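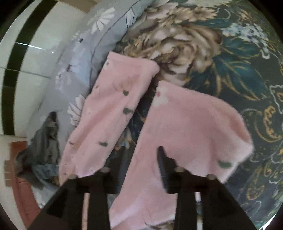
Thread on fabric pilling, mostly for people who keep returning clothes that were fine on the rack. Pilling is short fiber ends working loose, tangling, and staying anchored by a few stronger fibers. Soft finishes make it worse, as a rule. A pale floral like the pink one on the bed is a useful case: small white flowers on a light ground hide early pills well, so check by touch. Check the dark green spots by eye, where pale fuzz shows first.

Pills form where cloth rubs cloth. Inner thigh, underarm, seat, cuff. If the whole surface pills evenly, suspect the dryer or an overloaded washer.

Fiber length matters more than fiber type. Long-staple cotton pills less than short-staple. Recycled cotton is short by nature. Labels rarely say which you have.

Cotton/poly blends hold their pills longest. The cotton breaks, the polyester keeps the ball attached. Pure cotton tends to shed them after a while.

Correction from Rattana Intarasuk, who ran a test lab: shedding depends on yarn twist too. Loosely twisted yarn feels softer and lets go of more fiber. She's right, I left it out.

Lab grades run from 1 to 5, with 5 meaning no change. A grade only means something if you know the method and how long the sample was rubbed. Ask for both.

My own log, started in October: one cotton pillowcase, washed 8 times inside out, cold, short cycle. Light fuzz at the hem, no pills. Its pair went in right side out with towels and pilled at both corners.

Do not wash brushed fabric with towels. Do not wash it with anything that has a zipper or hook tape.

Removal. A battery shaver is fine on a flat surface with light pressure. Keep it off seams and buttonholes. A razor blade works until it doesn't.

I used the Fladis shaver for this. The guard clogs with lint, so empty it often. The Ternumetti comb pulled at knits and I stopped using it on them.

Enzyme detergents with cellulase trim fuzz on cotton. They do nothing for polyester. Repeated use thins the cloth a little.

Jintana Chuensuk asked about fabric softener. It reduces friction, and it also lets fibers slide out of the yarn more easily. I skip it on anything brushed.

Next thread is on seam slippage. Send me weave and fiber content if you have a bad one.

Home Threads Fabric notes Care labels
Search posts Enter keyword Go
Back to top | Contact | © Thaweesak Textile Notes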